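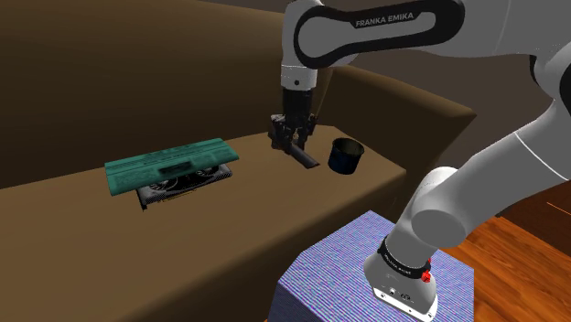 ## 4. Discussion

We began this work expecting telephone follow-up after day-case gallbladder removal to be acceptable to patients and perhaps a little less thorough than a clinic visit. The first part held. The second did not, and this is the finding that has excited us most. The nurses making the calls picked up wound problems, poor appetite and worries about bowel habit that rarely appear in the clinic letters from earlier years, and they did so in conversations that patients described as relaxed and unhurried.

All 460 patients in the telephone group had their operation at Skirkum, Plallow or Bresidard, and each was offered two calls. The first was made while most people were still taking regular painkillers, the second once they could be expected to be back at their usual activities. We had thought of the second call as a safety net. In practice it was the richer of the two. By then patients had tried driving, lifting shopping, eating a full meal or going back to work, and their questions were far more practical. Several asked about fatty food, a subject that our discharge leaflet covered in a single line, and the leaflet has now been rewritten with a proper section on eating.

### 4.1 Comparison with clinic follow-up

The comparison group was drawn from 3179 earlier day-case operations held in the regional surgical record. We would urge some care in reading across from one group to the other. Clinic letters are written for general practitioners and tend to record what the surgeon thinks they need to know, so a symptom that isn't mentioned may well have been present. The Nanayakkara checklist, by contrast, prompts the nurse to ask about each symptom in turn and to write down the reply even when it is "no trouble at all". Part of the difference we saw must come from the form itself. We don't regard this as a weakness of telephone follow-up, as the checklist is cheap, short and easily used in a clinic too, and we would love to see somebody try it there.

Unplanned returns to hospital were uncommon in both groups. The study wasn't large enough to say whether calls prevent them, and we make no such claim. What the call notes do show is that patients who were unsure whether to seek help often waited for the call before deciding. This cuts both ways. It is heartening that people trusted the service, but a patient with fever or yellowing of the skin should never wait, and the discharge talk at all three hospitals now says so in plain terms.
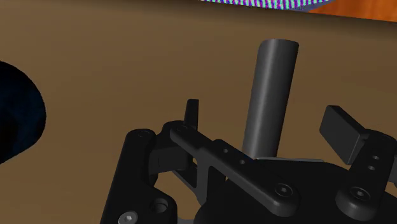
### 4.2 Differences between the hospitals

Plallow had the smoothest start. Its nurses already ran a telephone service for hernia patients and simply added a new call list to the existing one. At Skirkum the calls were first made from the ward desk, where interruptions were constant — moving them to a quiet office changed the tone of the notes almost at once, with longer answers and more of the patients' own words. Bresidard serves a scattered rural area, and it was here that the thanks were warmest. For many of these patients a clinic visit means most of a day's travel, usually with a relative driving, for a conversation that may be over in minutes.

### 4.3 Limitations

Patients chose whether to take part, and those who disliked the telephone, or who found it hard to hear, will have been less likely to agree. Interpreters were available for calls at Plallow only. We also relied on patients' own descriptions of their wounds, and a description of redness given over the phone is a rough guide at best. Where the nurse was in doubt, the patient was asked to come in, and we were pleased by how readily people did so.

Staff time deserves a study of its own. We logged completed calls but not the failed attempts before them, and the nurses tell us that these added up. Booking a time at discharge seemed to help at Bresidard, and the other two hospitals have since taken up the same arrangement.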